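Filed under: Opinion / Automation / Shop Floor

Sorting Is the Easy Part

By Siobhán Heffernan
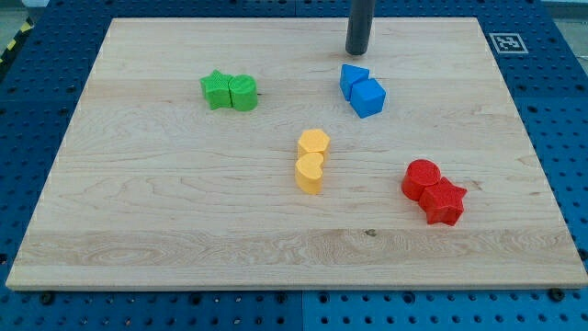
The question I get most from plant managers is whether a robot arm can take over the tidying: clearing a bench at shift change, putting loose parts back with their own kind, leaving the surface ready for the next person. The same question comes from people with kitchens. My answer has been the same since February. It can do part of the job, on a bench prepared for it, at a pace few employers would accept from a person.

Blocks on a board are a fair place to start. Grouping by color is a chore with the mess removed. The pieces are rigid, matte and far enough apart that a tool can get between the groups. A vision system can separate saturated red from saturated green under even light without much trouble, and a printed marker beside the work gives it a fixed reference. What remains is contact. A tool that pushes a star against a cylinder has to deal with a shape that turns when it is hit off center. A cube slides straight if pushed square on a face and rotates if it is not. Small errors add up over a long push, and the controller has to look again and correct.

That correction loop is where most of the recent progress has been made, and it deserves credit. Older cells at Keogh, where I spent my first years, replayed a taught path. If a part had shifted, the arm carried on regardless and the operator hit the stop. Current learned controllers re-aim.

The trouble is in the numbers buyers are shown. A vendor pitching to our Avcombe site quoted 3000 training runs on one sorting task, and treated the figure as proof of maturity. I read it as a cost. A new hire needs one demonstration and perhaps a reminder. If every new part family needs another 3000 runs, the arm is a fixture with a long setup time, and should be priced as one.

At Barport we ran a bench-clearing trial on a Tasik arm with mixed fasteners and plastic caps. It cleared the bench in 13 minutes. An operator took less than two. The arm also needed the lighting left alone, the bench bolted down and the oily rags removed first. Somebody has to remove the rags, and removing the rags is the chore.

Homes are worse on every count. Nothing is bolted down, the objects are soft or wet or stacked, and there is no technician on call. I would not expect a useful general tidying machine in an ordinary house within 10 years, and I would want to see it handle a dish towel before I moved that estimate.

On the shop floor I am less gloomy. Slow work can still be worth buying if it happens overnight, on parts that do not tangle, in a cell that already has a guard around it. Specify the task narrowly. Ask for the failure rate with the parts placed by your own staff, and ask who resets the cell when a part lands on the floor.

Search this site: Enter keyword... Go

We use cookies to remember your preferences and measure traffic. Accept | Manage settings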